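Foro > Manipulación y aprendizaje por imitación > Recogida de datos

Tema: ¿Cuántas demos antes de entrenar? Carcasas negras sobre mesa amarilla

casi_lorente
23 de febrero de 2024

Buenas a todos. Abro hilo porque llevo ya un tiempo dándole vueltas y en el grupo cada uno tiene su teoría. Estamos grabando demostraciones por teleoperación para una tarea bimanual: coger una carcasa negra de plástico de la mesa y pasarla a un cajón. Dicho así parece una tontería, pero la pieza es curva por todos lados, lleva unas pestañas laterales que se enganchan en los dedos y encima es negra, igual que las manos, con lo que en la vista de cabeza hay momentos en que no sé ni yo dónde acaba una cosa y empieza la otra.

Llevamos 131 episodios buenos (grabados hemos grabado 228, el resto a la basura por agarres raros, tirones o por darle al botón tarde, que ese soy yo casi siempre). Entrené una primera política con 80 y lo que hace es acercarse estupendamente y luego quedarse ahí pensando en la vida, con las manos a dos dedos de la pieza.

Así arrancamos cada episodio: 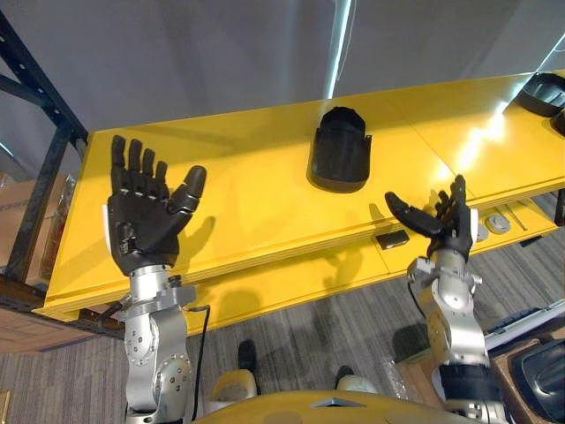 Vista de cabeza: las dos manos abiertas y una carcasa en medio de la mesa.

Mis dudas:
1. ¿Sigo grabando lo mismo hasta llegar a 1035, que es lo que recomienda el tutorial de Cultgate, o paro y cambio algo?
2. ¿Variáis la posición de la pieza desde el principio o primero siempre en el mismo sitio?
3. ¿Os molestan las sombras? Porque tenemos sombra de mano en la mesa que se ve clarísima.

Gracias de antemano, y perdón por el tocho.

octavian_c

Hola Casimiro. Para mí 131 episodios para una sola pieza es de sobra para que haga ALGO. Si se queda parado justo antes de agarrar, yo miraría las pausas. ¿El operador se para a pensar antes de cerrar la mano? Si en todas las demos hay medio segundo de duda en el mismo punto, la red aprende a dudar, y cuando duda ve lo mismo que veía antes, y vuelve a dudar... Me pasó tal cual con unas tapas. Recorté los tramos de velocidad casi cero y mejoró una barbaridad, sin grabar ni una demo nueva.

zuza_tom

Yo discrepo un poco de Octavian. Recortar pausas ayuda, sí, pero si luego el robot va más rápido que el controlador acabas con otros líos. Prefiero practicar antes de grabar. Cinco intentos en seco y después grabo, que así la mano va sola.

Sobre las sombras: ¡déjalas! Y si puedes, cambia la luz entre tandas. La política que entrené con luz perfecta se murió el primer día que alguien subió la persiana.

casi_lorente

Uf, lo de las pausas me ha dolido porque tenéis toda la razón, me paro siempre. Acabo de mirar las curvas y hay una meseta preciosa justo antes del cierre.

Os cuento cómo va la variación, que en el primer mensaje lo dejé a medias. Hubert (czarnecka_h, que anda por aquí) quiere dejar la mesa con una sola pieza y yo quiero varias a la vez, para que el modelo aprenda a elegir. 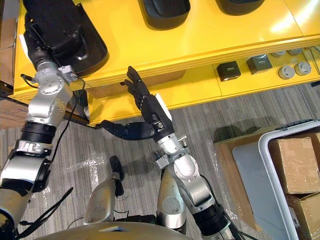

La variación en las demos es lo que más nos está haciendo discutir, y creo que es porque mezclamos dos cosas: variar lo que importa (dónde está la pieza, cómo está girada) y variar lo que no (el resto de trastos). Yo soy partidario de las dos. Con tres cosas negras de forma parecida arriba y los dos cubitos y los discos grises en el nivel de abajo, el modelo tiene que aprender qué se coge y qué se deja en paz, porque los cubos y los discos no son parte de la tarea y no quiero que vaya a por ellos. Hubert dice que con tan pocos episodios eso es pedirle peras al olmo. Y otra cosa que me preocupa: con la mano derecha levantada hacia el borde, los dedos se quedan a la altura del canto de la mesa, y desde la cabeza cuesta saber si van a pasar por encima o se lo van a comer. ¿Metéis la profundidad como entrada o tiráis solo de color?

czarnecka_h

Me doy por aludido, jaja. Mantengo lo dicho: primero una pieza, que salga, y después lo complicamos. Si metes tres carcasas casi iguales y en unas demos coges la izquierda y en otras la del centro sin ningún criterio, la red te va a hacer la media y va a ir al hueco entre las dos. Eso lo he visto yo con estos ojitos en Gresolex, en otra tarea, y no fue bonito.

octavian_c

Lo de la media depende del modelo, Hubert. Con difusión o con cuantización de acciones aguanta varias opciones sin problema. Con una regresión pelada, de acuerdo, al hueco.

Casimiro, profundidad: yo no la uso. Con negro brillante me daba agujeros por todas partes y hacía más mal que bien. Cámara en la muñeca y a correr. ¿Tenéis?

casi_lorente

Tenemos, pero ando poco convencido. Os dejo una muestra para que opinéis:

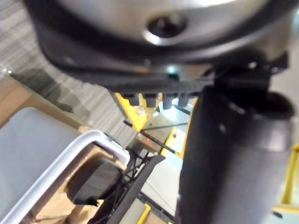 Lo que da la cámara de muñeca, con la caja blanca a la izquierda y el dedo tapando media vista.

El dedo desenfocado me come casi toda la mitad derecha. Se ve bien la cosa negra dentro de la caja y poco más que me sirva. Radosław Jasińska, que lleva el montaje mecánico, dice que puede hacer un soporte nuevo en Górecki girado hacia dentro, pero si muevo la cámara ahora, ¿qué hago con los 131 episodios? ¡No quiero tirarlos!

zuza_tom

No toques la cámara a mitad de dataset, por lo que más quieras. O la mueves ya y empiezas de cero, o la dejas hasta el final. Que el dedo salga en la imagen no es malo, al modelo le viene bien ver su propio dedo cuando se acerca al objeto. Lo que sí me preocuparía es el enfoque: ¿es fijo? Si el dedo está borroso y el fondo nítido, justo a la distancia del agarre vas a ir regular.

octavian_c

Pues aquí yo haría lo contrario que Zuzanna. 131 episodios se regraban en un par de tardes. Si la vista es mala, es mala para siempre, y en junio vas a estar con diez veces más datos y la misma vista mala. Muévela ahora que duele poco.

zuza_tom

Un par de tardes dice... ¡Se nota que no teleoperas tú, Octavian! A mí a la hora de mandar dos manos ya me salen los agarres torcidos.

octavian_c

Tocado.

czarnecka_h

Opción intermedia: entrenar con lo que hay quitando la muñeca, solo cabeza, y comparar con cabeza + muñeca. Si da igual, la vista actual no aporta y se mueve sin llorar. Es una noche de GPU.

casi_lorente

Eso me gusta. Plan entonces: recorto las mesetas, entreno las dos versiones con los 131 y según lo que salga le digo a Radosław que vaya haciendo el soporte. Y para las tandas nuevas, Hubert, te compro lo de una sola pieza, pero cambiándola de sitio y de giro en cada episodio, y cuando salga meto las demás. La luz la voy cambiando también, que tengo un flexo muerto de risa en un armario.

Una última, Zuzanna: los cinco intentos en seco, ¿los haces con la pieza en la misma posición que luego grabas, o en otra?

zuza_tom

En otra. Si los hago en la misma, luego la demo me sale demasiado limpia, sin correcciones, y a mí las correcciones pequeñas me interesan. Avisa con lo que te dé la comparación, que yo tengo la misma duda con el banco de Verkholm y me ahorras la noche de GPU ;)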